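News > Workshop > Surfaces

Keogh reading room gets pale wood tabletops

The Keogh reading room will reopen in September with 41 light-colored wooden tabletops. Griltby, the furniture shop that supplied them, finished the delivery at 2 p.m.
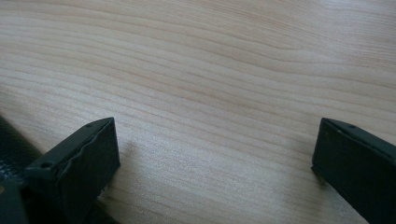
The order replaces darker tables bought secondhand. Gion Gasser, who manages the room, asked for a low-sheen surface that would cut glare from the ceiling lights. Each top measures 60 inches long. Grain pattern was left out of the order, so it varies from table to table.

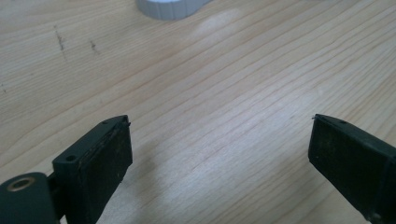
Pale wood grain with two small dark marks at left.

Small marks will be logged by table number and left alone until the first yearly check.
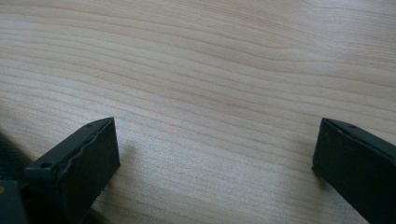 Reading time: 2 min

Aatos Miettinen of Griltby advises a soft cloth and plain water for daily cleaning. Abrasive pads are not approved. Felt-bottomed trays will be kept at the front desk for drinks.

Contact the news desk | Copyright Hidine | Back to top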